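4.2 Remittances, small exporters and the price of waiting

We turn now to the part of the study that took us the longest and that, we will admit, we enjoyed the most. The earlier sections treated the exchange rate as something that arrives from outside, the way the weather does. For the small firms in our sample that picture is a little too simple. A workshop that sells abroad and buys its materials at home has to decide when to turn its foreign earnings into local money, and that decision is made by a person with bills on the desk and a feeling about next month. We wanted to know how much those feelings cost.

Our data come from the settlement records kept by Denden, a payments cooperative that serves small exporters in the port district of Loton. The cooperative kindly let us work with 3,162 conversions made by its members, each showing the day the foreign payment arrived, the day it was converted, and the rate received. We left out conversions that were split across more than one account, as we had no fair way to assign them a single waiting time. Edin Georgiou, who ran the cooperative's desk for most of the period, spent many patient hours explaining to us what the entries meant and which ones could not be taken at face value.

The first thing to say is that waiting is common. Members are allowed to hold a foreign balance for up to 11 weeks before it is converted for them, and a good many of them use a large share of that time. It would be easy to call this speculation, and some of the older writing on the subject does exactly that. When we sat down with members, though, we heard a quieter story. They had been caught out once by a sudden fall in the local currency, usually right after they had converted, and they did not want to be caught again. Holding the foreign balance felt safe to them, even in months when the rate was moving the other way.

To see whether the habit paid, we compared each conversion with what the member would have received on the day the payment arrived. We call the difference the waiting return. It is a plain measure and leaves out several things a careful reader will want to know about, such as the interest a firm pays on an overdraft while its foreign balance sits untouched. We come back to borrowing costs in the next section, where the Ionescu correction is applied – readers who are mostly interested in the net figures may want to go there first and then return.

Taken over the whole period, the waiting return is small and positive. That average hides a good deal. Nearly all of the gain comes from two short spells in which the currency dropped sharply, and members who had no balance on hand during those spells gained nothing from their patience in the other months. Firms with regular monthly orders did worst of all, which surprised us at first. Their payments arrived at even intervals, they waited by habit, and they tended to convert at the end of the quarter when taxes fell due and everybody else was converting too. The rate on those days was seldom kind to them.

Figure 8. A dark molded shell held upright by a gloved robot hand at a yellow table.

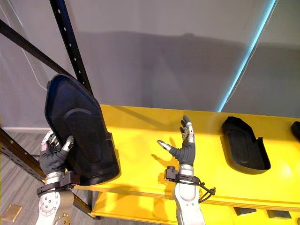

Size matters as well, though perhaps less than one might think. Members with fewer than eight employees waited longer than the larger firms, and the gap stayed in place when we compared firms in the same trade. Part of the reason may be the cooperative's flat fee, which encourages a small firm to let several payments pile up and convert them together. In December the fee was lifted for balances under 300 in foreign units, and the smallest members did begin converting sooner. We would be careful about reading too much into one month, and a busy one at that, but the direction is what the fee story would lead us to expect.

We also looked at whether members learned from one another. Pidside, the trading estate where many of them rent space, has a shared canteen, and more than one owner told us that the rate is the main topic over lunch. Firms on the estate do convert on the same days more often than firms elsewhere in Loton, even after we allow for tax dates and shared customers. Whether this is advice being passed along or simply the same worry felt by neighbors at the same moment, our records cannot say. The waiting return on those shared days is slightly lower than on the others – a small difference, and one that does not survive when the two spells of sharp decline are removed from the sample.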